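Looking after your carpet tiles

Tenants' newsletter, Nincombe business units

Dark grey carpet tiles are down in most of the upstairs units and along the corridors, and we get more questions about them than anything else apart from parking. The notes below cover cleaning, stains, swapping a tile and what to do when you move out.
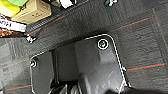 Day-to-day cleaning

Vacuum often. Most of the wear on a carpet tile comes from grit, which works its way down into the pile and cuts at the fibres each time someone walks over it. A quick go with the vacuum most evenings does more good than a big clean twice a year. An upright with a brush bar is fine on the tiles we use, but lift the brush when you go over a join that has started to come up, or you may pull threads out of the edge.

Dark floors hide mud well and show pale dust and bits of paper badly. If you have a dark floor and it looks fine, it may still need doing.

Please put a mat inside your door if you open straight on to the yard. The mat should be long enough for both feet to land on it at least once. Small mats slide about and people step over them.

Kabbaj clean the corridors, stairs and shared kitchens. They do not go into your unit unless you have your own arrangement with them. If you would like one, ask them for a price directly and let us know which evenings they will be in, so that the alarm can be set for the right time.

Spills and stains

Deal with a spill straight away. Blot it with a white cloth or plain kitchen roll, working from the outside in. Do not rub. Rubbing spreads the mark and roughs up the pile, and the rough patch will still be there after the stain has gone.

Tea, coffee and soft drinks: blot, then dab with lukewarm water and blot again. You may have to repeat this a few times. Milky coffee needs a little washing-up liquid in the water. Rinse it out well afterwards, as any soap left behind will collect dirt.

Ink and toner: vacuum up dry toner with the nozzle and no brush. Never use hot water on it. For ink, try a small amount of surgical spirit on a cloth, and test it first on a tile under a desk.

Chewing gum: hold a bag of ice on it until it goes hard, then break it up with a blunt knife.

Grease and oil: scrape up what you can and cover the rest with bicarbonate of soda overnight. Vacuum it up in the morning. If there is still a mark, the tile will probably have to come up.

Bleach must not be used on any of our carpets. We had to change a whole row in one of the end units in April after a bottle was knocked over.

Desks, chairs and heavy things

Castors wear a path in the pile behind a desk within a year or so. A hard chair mat stops this. Use the flat-backed type, not the ones with small spikes, which are made for deeper carpet and do not sit properly on tiles.

If you are moving a cabinet, a safe or any sort of machine, lift it or use a trolley. Dragging pushes the tiles together and opens a gap on the other side. Gaps like that catch heels. Where something heavy has to stand in one place for a long time, put a board underneath to spread the weight. Dents will usually come out with a damp cloth and a warm iron held just above the pile.

Cables should not go under the carpet. Use the floor boxes. If there is no floor box where you need one, report it through Pinadix and we will see what can be done. A rubber cable cover is fine for the time being.

Swapping a tile

The tiles are held with tackifier, a type of glue that stays sticky and lets them come up again. To lift one, push a flat scraper in at a corner and peel it back slowly. Look at the arrow on the back before you take it away. The new tile should have its arrow pointing the same way as the old one did, otherwise it will look like a different shade even though it is from the same batch.

A new tile in the middle of an old floor will stand out anyway. The usual trick is to take a good worn tile from under a desk or in a corner, put that one in the gap, and put the new one in the corner.

Each unit can have up to three tiles a year free of charge from the store by the goods lift. Ask for them on Pinadix, giving your unit number and the room. Please do not help yourselves from the store, as some of the boxes there are from an older batch with a slightly different pile height.

Old tiles go in the cage next to the store. Do not put them in the general skip. Jasitz collect them and will only take them dry, so anything soaked should be left to dry out first.

The corridor floors

The ground floor corridor is the next to be done. It takes 100 boxes and the work will be spread over nine evenings, starting after the break. One side of the corridor will be open at all times. The total cost is nearly £3000 and comes out of the service charge already set for this year, so there will be nothing extra on your bill.

The new tiles are the same dark grey as upstairs. We looked at a lighter colour and decided against it, mainly on account of the bike traffic.

When you leave

Your lease says the floor must be left clean and in fair condition. We do not charge for ordinary wear, chair paths or small dents. We do charge for burns, paint, bleach marks and tiles that have been cut to fit round something that is no longer there.

Office hours over the holiday

The site office is closed on 25 December 2024 and the day after. For leaks, alarms or loss of power, ring the out-of-hours number on the card by your fuse board. Anything to do with carpets can go on Pinadix and will be picked up when we are back.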